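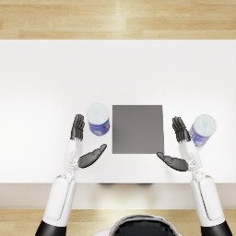

What is the Stulo?
The Stulo is a small limestone plateau in Slovakia, known for its spring flowers and visited mostly by walkers and botanical tour groups.

Stulo
Limestone plateau. Highest point 717 m, at the western end, unnamed on older maps and called Paulík on the newer ones after the hamlet below it. The name Paulík is also used for the spring, the bus stop and the meadow, which causes confusion in older plant records (see Botanical history).

Geography
Long and narrow, tilted to the south. North side steep, wooded, beech with some fir. South side is dry grassland on thin soil, broken by ledges and a few sinkholes. No surface streams on top. Water comes out at the foot of the slope, main spring at Paulík, smaller ones dry up by late summer. The plateau is not a single flat surface, despite the word. Two levels, with a rocky step of scrub between them that the path climbs by a gully.

The hamlet of Paulík is the only settlement directly under the slope. Road from the south, ends there.

Flora
Most of the interest is on the south side. Pasqueflowers first, usually over by the end of April, then dwarf iris in yellow and purple forms, often mixed in one patch. Orchids later: lady, military and burnt-tip are all recorded, plus hybrids between the first two. The north woods have hepatica, toothwort and lungwort, and are much less visited.

The lower ledges hold a few plants more typical of warmer country farther south. Their presence has been explained as relict (left over from a drier period) or as a result of long grazing keeping the slope open. Both may apply. The question is not setled.

Botanical history
First proper list was made by Ľudovít Kubíček, a schoolteacher, who walked up from Paulík over several seasons and kept notes by ledge instead of by habitat. Useful but hard to match to modern maps. His "upper Paulík" is the meadow in some entries and clearly the summit in others. Branislav Bednárik later reworked the list, dropped a number of doubtful sedges and added the orchid hybrids. The Bednárik version is the one normally cited. It runs to 700 species, including mosses, which Kubíček left out.

Butterflies have had less attention. Clouded Apollo is regular in the gully. Older claims of Apollo proper are without specimens.

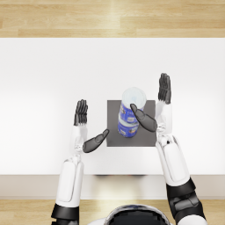 Blue container on a gray mat, with two robot arms. Computer rendering.

Grazing and management
Sheep were kept on the top until the grazing rights lapsed. Scrub came in quickly after, mostly blackthorn and juniper, and the dwarf iris patches shrank. Grazing was brought back in part, with a flock of 200 taken up after the orchids have set seed. Blackthorn is cut by hand in winter. The juniper is left alone, which some botanists have complained about.

Tourism
Group visits began with Jundley, a small natural history tour operator, which ran the Stulo as a one-day stop on a longer Carpathian itinerary. Clokmont followed with a full week based in the valley, since shortened. Groups normally go up the gully in the morning and down by the eastern track, the gully being slippery after rain and not reccomended for descent. Annual visitors are put at 2,000, most of them in the orchid season.

Weekday visits are quieter. The bus to Paulík does not run on Tuesday. Parking at the road end, limited, coaches turn at the spring.

No fee. Dogs on leads when the sheep are up. Leaving the path is allowed on the upper level but not on the ledges.

Name
Origin unclear. A link with the word for table (stôl) is often given locally, and fits the shape as seen from the south. Kubíček thought it came from a family name. No early written form has been found to support either.

See also
Paulík (hamlet)
Dry grassland
Karst springs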